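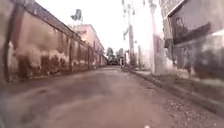
Back lane, Ferkencombe. Rough old surface, long wall, heaps of sky.

Right, lane walking thread! I've been at this since August and I'm completely hooked. The rule is simple: if there's a lane running behind the street, you take the lane.

2/ It started with the Wunley bus being cancelled. I had 36 minutes to kill, went round the back of the shops and came out two streets from where I thought I was. Lived here 21 years!

3/ Old council maps are gold for this. The library has a folder of them and half the lanes had names once. My favourite is Ó Conaill Lane, which doesn't have a sign any more — you just have to know.

4/ Kevser Yüksel lent me her pencil map of the Retument side and it's a beauty. She's marked every lane where you can smell someone's jasmine (there are a lot, it's marvellous).

5/ Things I now carry: water, a hat, a stubby pencil, plasters. Wear proper shoes, I learnt that one in sandals.

6/ Best time is early, before the bins go out. You hear radios, kettles, somebody practising the same bit of trumpet over and over.

7/ 54 lanes coloured in so far. Doing the hilly bit behind the oval on Saturday — if you know a good one up there, tell me!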